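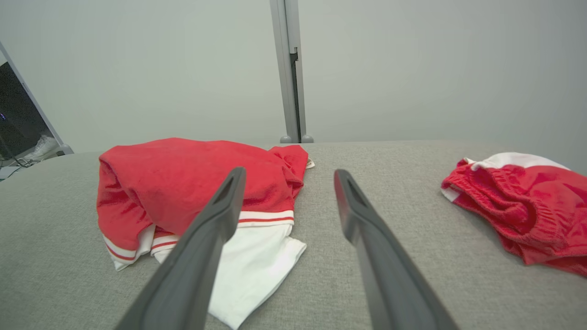
Red and white garments on the gray table, Receiving Room, Cullinane House.

NOTICE TO RESIDENTS CONCERNING UNCLAIMED ARTICLES

The Office of Linen and Apparel at Cullinane House wishes to inform all residents that articles left in the Receiving Room after the July wash remain the responsibility of the Office until claimed. The Office has discharged this responsibility without interruption for 40 years. It has no wish to be relieved of it.

Residents will recall that the House was founded for persons awaiting passage to Dukero, and that the crossing was suspended before most of the present occupants were admitted. The suspension is temporary. Until it is lifted, each resident is entitled to one room, one trunk and the laundering of 16 articles per month. Articles are to be delivered to the Receiving Room before breakfast and collected before supper.

Two articles were found on the gray table on the morning after the July wash. Both were red and white. The clerk on duty recorded the nearer of them as follows: upper part red, knit, resembling toweling; lower part white; striped bands where the colors meet and again at the edge; one cream tag. The clerk did not unfold it. Under the regulations, an article may be unfolded only by its owner or by the Superintendent, and the Superintendent's post has been vacant since the suspension.

The Office made the usual inquiries. A card was placed on the board in the dining hall. No resident came forward. The ledger was then consulted, all 700 pages of it, and no red and white garment had been entered in the July wash or in any wash before it. The Office next wrote to the laundry at Drusum, which replied that it had returned everything it was sent, and enclosed a bill.

In the second week, residents of the east corridor began to visit the Receiving Room in the evenings. They did not touch the table. Several asked whether the clothes might belong to someone who had arrived in the night, and were told that arrivals are entered in the front book and that there had been none. One resident asked whether it might be someone who had come back. The clerk explained that the House keeps no book for that purpose. The question was noted in the margin of the ledger, where it may be read during office hours.

At the request of the same corridor, a chair was placed beside the table. A lamp was requested afterward and was also granted. The Office draws attention to the cost of lamp oil, and asks that the last person to leave the room put the lamp out. On 15 occasions it has been found burning in the morning.

The Office has also received a proposal that the garments be folded. The proposal was signed by every resident of the east corridor and by two of the kitchen staff. It was considered at length. The clerk observed that whoever set the articles down may expect to find them as they were left, and that a person returning after a long absence could take a folded garment for someone else's. The proposal was declined. The clerk has since asked that the refusal be reviewed, and then asked that the request for review be withdrawn.

A letter from the harbor at Gudatar has now been received. It states that a vessel is being painted. It does not state for what purpose, and residents are asked not to pack.

The articles will remain on the table until 31st October. Should they be unclaimed on that date, they will remain on the table. Residents wishing to sit with them are to sign the sheet inside the door, giving room number and time of entry. The column for time of departure may be left blank.

By order of the Office of Linen and Apparel
Cullinane House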